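Intro Robotics, Lab Handout 2 – Hanging Things on Hooks
Plesville evening class, February 2024
Reading time: 2 min

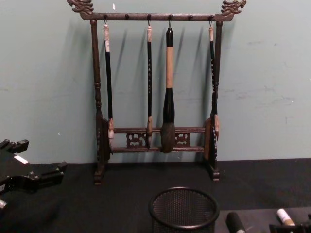
Brush rack station, black cloth, four brushes hung.

Task for tonight: pick a brush, hang it on a free peg, let go, back off. Sounds easy. It isnt, the hooks are small.

Notes from the board:
– grasp high on the shaft, near the cap. Never by the tip
– the fat brush is top heavy on some grippers, go slow. Leave it for last
– approach from the front, stay clear of the dragon heads
– shadows on the wall fooled the edge detector in October. Mask the wall first
– open the fingers, wait 2 seconds, THEN retract

Pairs only. Each pair logs every try, good or bad, in the Tondadix sheet. Write down which peg. A swinging brush counts as hung if it stays on teh hook.

Homework: read the Iwasaki chapter on compliance, skip the proofs. Bring one question.

Comments (2)
benchleft: Do we reset the rack between pairs?
gripnotes: yes – same pegs as at the start, please check before you log

Related
Handout 1 – Homing and Soft Limits
Kinurthorpe Student Meet: Rules and Entry
Lab Sheet 1672: Camera Setup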